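Posted in: Projects & Funding | Grant updates
4 min read

Hi Ute,

You asked for something short on where the equipment money stands, and I've had a go at keeping it short. The first payment from Govlow landed in full, we've spent 737 euros of it, and most of that went on servos, a power supply and two spools of filament. Everything has a receipt except one bag of screws, which I paid for myself out of embarrassment.

The big decision was whether to buy a second arm ready built or print another one ourselves. I went back and forth on this for far too long! Hollmann quoted us for a finished one (lovely people, very quick to reply) but it would have swallowed the rest of the year's budget, spares included. So we're printing. Britta Rathjen has costed it down to the last cable tie and I trust her spreadsheet more than my own.

In the meantime the first arm is doing its sorting work on the table with the toy bricks, the little car and the blue bin.

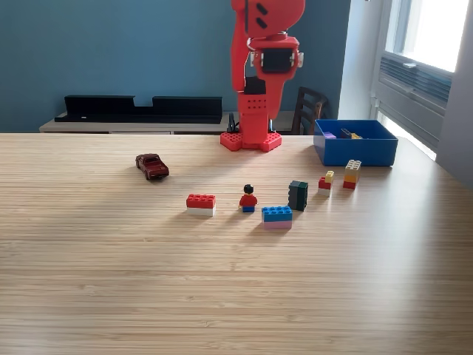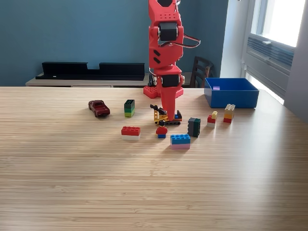
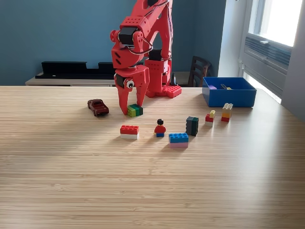
What I'd like to do next is spend on the boring bits. Servos first. We've got 2 spares on the shelf and I'd feel a lot calmer with 4, as delivery from Valari has been anything from a few days to most of a month and we lose the whole stretch if one goes. They do give a discount if you order 20, but I can't see us getting through that many before the design changes, so I've said no for now.

Then there's a proper clamp for the base. Bevness sell one that Britta likes and I've put it in the plan for the second half, along with a better emergency stop — the one we have works, but you have to lean across to reach it and I don't love that. Cameras I've pushed back to July. We could buy them now, but I'd rather know which way the second arm is going to face before we start screwing things to walls.

One thing I got wrong in the original bid was wear and tear. I'd put in nothing at all for replacement gripper fingers, thinking we'd just print more, and we do, but filament isn't free and neither is the printer time. I've moved a bit across from the travel line to cover it. If Govlow need a form for that, send it over and I'll fill it in the same day.

The updated budget went into the shared folder on 04/03/2025, and the tab you want is the second one. Could you let me know whether the clamp counts as equipment or consumables? Britta says equipment, I've got it under consumables, and I'll happily change it before the next claim goes in.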